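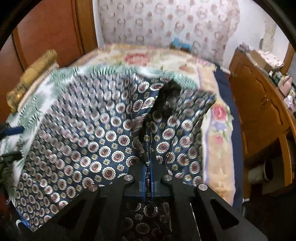 Kirnholm Linen Service is looking for participants and two paid trainers

We are a laundry and bed-making service for guest houses, holiday apartments and small care homes. Our main building is in Kirnholm, and we have a second, smaller one in Surnport. Since last year, part of the folding in Kirnholm is done by machine. In March we will start the next step, and for this we need people who know how to handle cloth with their hands.

What is changing

The folding line from Brorent now takes all flat white sheets and towels of standard size. It does this well. It does not do well with patterned covers, old bedspreads, thin cotton with a soft hem, or anything that arrives in a knot together with three other things. All of this is still sorted, opened and folded by our staff, and our customers send more of it every season.

Together with the engineering office Nyitrai we want to teach a two-finger gripper to pick up such cloth, open it and lay it down. The teaching is done by people. You hold the gripper in your hand, you do the task as you would do it at home or at work, and the camera on the tool records it. From these recordings the office develops the control for the machine that will stand next to our sorting table.

Who can take part

We are looking for participants from 18 years. You do not need technical knowledge. It is good if you have worked in a laundry, a hotel, a hospital or a household, but people who simply make the beds of a large family are equally welcome. You should be able to stand for two hours with pauses and to use a tool in one hand without pain. Left-handed persons are very much wanted - at the moment we have too few.

What you will do

Participants come to Kirnholm or Surnport, or they record at home after a short training. The tasks are for example:

Picking up a cover from a bed and spreading it
Pulling one cloth out from a pile of mixed cloths
Folding a sheet in half, and again in half
Straightening a bedspread after something was lying on it

One session is two hours. Most participants do two or three sessions in a week, but you may also do only one. We ask for a minimum of six sessions in total, as the first one always goes to learning the tool. Please do not expect that it goes quickly. With two fingers you must find the edge of the cloth first, and a big sheet likes to slip away when you lift it fast.

If you record at home, use your own bedding. We prefer that it is not all white and new, for we have enough of this in the building. Before recording please put away letters, photographs and screens, and tell the other persons in the household. You can ask us to delete any recording within 30 days, also without giving a reason.

The target for the first round is 1,000 recordings. So far 841 are finished and checked.

Payment for participants

You are paid by the hour, at the same rate as our starting rate at the sorting table. The training is paid also. Recordings which the office cannot use are paid in the same way as the others. Bus tickets to either building are refunded if you bring them with you.

The two trainer positions

We also offer two part-time positions, 20 hours per week, limited to one year with the possibility of extension. As a trainer you show the participants how to hold and clean the gripper, you look through the recordings of the day, and you speak with the engineers when a task does not make sense from the view of a person who has folded sheets for many years. One position is in Kirnholm and one is in Surnport.

We wish for:

At least two years of work with textiles, in any role
Patience with explaining the same thing many times
Enough English to write a short report at the end of the shift
Willingness to work some early shifts, starting at 6:30

Our own employees have priority for both positions. Outside applications are read at the same time, so please do not wait.

What it means for the people at the sorting table

This question was asked at every staff meeting, and it should be answered in the advertisement too. When the first folding line came, four colleagues changed their place. Two went to stain treatment, one to delivery planning, and one decided to leave us. The heavy lifting became less, but the work that stayed is more difficult for the eyes and more monotonous for some of us. The works agreement for the new machine says that no employee will be dismissed because of it during the first two years, and that the rotation between stations happens every two hours. What comes after the two years is not decided. The agreement hangs next to the time clock, and applicants for the trainer positions receive a copy before the interview.

Participants should know as well that their recordings are used for building a machine which takes over a part of this work. If you are not comfortable with this, we understand it, and you are welcome to ask us before you sign anything.

How to apply

Write a short letter or e-mail to Hajnalka Lengyel, who is responsible for the project in both buildings. Participants please write which hand you use, which building is closer to you, and if you want to record at home. For the trainer positions we need in addition a résumé and the earliest date when you can start. Certificates are not necessary at this stage.

You can also come to the front desk in Kirnholm between 9:00 and 15:00 and ask to try the gripper.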